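Workshop Tips: Getting a Bench Arm to See Clear Plastic

Reading time: 2 minutes

Most of the trouble I get with a small arm on a workbench is in the software, and most of that is perception. These are the settings and habits I use in the Vilosstead shop. We run Rikine for planning and a depth module called Sethi.

Start with the table. Fit the table plane with nothing on it and save it to the config file. Don't let the software refit the plane on every run. It will tilt a little each time, and your grasp heights will drift with it.

Set a workspace box and drop every point outside it. Floor tiles and posts behind the bench only slow the planner down. My box is 700 mm deep and 800 mm wide.

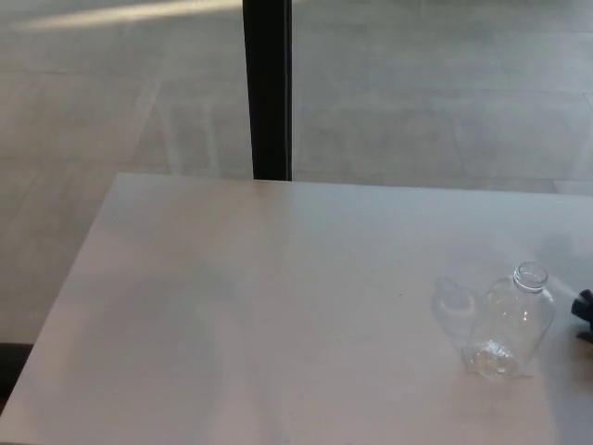

Clear objects need their own detector. A depth camera looks through them and reports the surface behind, so a plane-and-cluster method finds no object at all. Use the color image instead and train on outlines. On a white top, an empty bottle with no cap and no label gives you thin bright highlights along its sides and a small ring at the rim, and those are the edges to label. Leave the shadow out of the mask. I made 290 labeled images before the masks held steady, and the ones with soft, uneven light helped more than the bright ones.

Once you have a mask, take the base of the object from the saved plane and ignore the depth inside the outline. Fill in the height from a model if you have one.

Slow the approach for anything light. I cap the last stretch at a quarter of normal speed and turn on the contact check – Brulomier grippers report finger current, and that is enough.

Log the mask with every grasp. When one fails, look at the mask before you touch the planner settings.

Contact | © 2026 Vilosstead Workshop Notes | Back to top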